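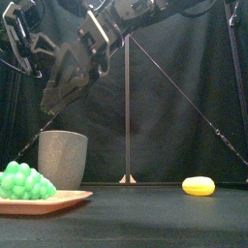
The spring term of the Lellau Robotics Club closed in May, and members have asked me to set down an account of it for those who could not attend every session. I write in a personal capacity, as the instructor responsible for the two-arm manipulation project, and the opinions given are my own.

The project had a modest aim. Students were to teach a pair of robot arms to place items on a plate and remove them again, using demonstrations that the students themselves performed. No lines of motion code were to be written for the task. Each student would guide the arms through the movement, the recordings would be checked, and a model would be trained on whatever survived the checking.

Fourteen students enrolled, and they were divided into pairs. Each pair was given one item from the set: the grapes, the cup or the lemon. Pairs exchanged items every second session. The grapes were the least popular assignment. A bunch of plastic grapes has no obvious place at which to hold it, and students who approached from directly above tended to push it across the plate. Mio Sugiyama, a second-year student, proposed lowering the open fingers at an angle and closing them only after the berries had touched both sides. Her method was adopted by the other pairs within a week.

The cup presented a different difficulty. When it stood close behind the plate, the arm had to come down over the grapes without touching them, and many early recordings ended with both items disturbed. Hafiz Mangundap argued that these recordings should be kept, on the ground that a model ought to see crowded arrangements. Paavo Ahonen argued that a poor demonstration remains a poor demonstration wherever the cup is standing. I allowed the discussion to continue for most of a session, which was perhaps too long, and we settled on a written rule. A recording would be kept if the intended item reached its intended position and nothing else left the table or the plate.

By the end of the term the students had made 169 recordings. Under the rule, 58 were set aside. I had expected fewer, and I attribute the figure mainly to my own decision to begin recording in the second session, when most students had held the controls only once. Next term there will be a practice period first, and nothing made during it will be saved.

A word should be said about the backdrop. During the autumn term we worked in front of an ordinary wall with a notice board on it, and people walked past constantly. The black fabric was hung over the winter break by Jarmo Ojala, who also fitted the pole and checked the tension of the cables before the first class. The students found the corner rather gloomy at first – one asked whether a play was to be staged there – but the recordings were much easier to review, and I do not intend to return to the notice board.

Students were also required to keep a paper log. Each entry gave the pair, the item, the starting arrangement and one sentence on what had happened. Several students considered this old-fashioned. The logs nevertheless settled a number of disputes, including one over a run of files that had been saved under the wrong pair's name. I would ask returning members to write more legibly.

The final session was held on a Saturday and was open to families. The trained model was run from arrangements the students had chosen that morning. It dealt well with the lemon when the lemon lay by itself, and less well with anything set near the back of the table. On two occasions the arms hesitated above the plate for long enough that a younger visitor began to give them instructions. The cup was placed correctly more often than I had predicted in my notes, and Paavo has asked me to record that he predicted it.

Italo De Luca will join me as assistant instructor next term. He has suggested that the students attempt a task in which one arm steadies the plate while the other places an item on it. I am in favor of this, provided that the pairs first show they can stop both arms promptly on request. The safety sheet will be revised to say so, and every member will need to sign the new version, including those who signed the old one.

Applications for the coming term may be handed in at the front desk or given to me before any session. Previous experience is not required. Students who borrowed copies of the Lindqvist workbook should return them before the summer break, as there is already a waiting list for them. The log books will remain in the cabinet beside the workbench, and members are welcome to consult them there.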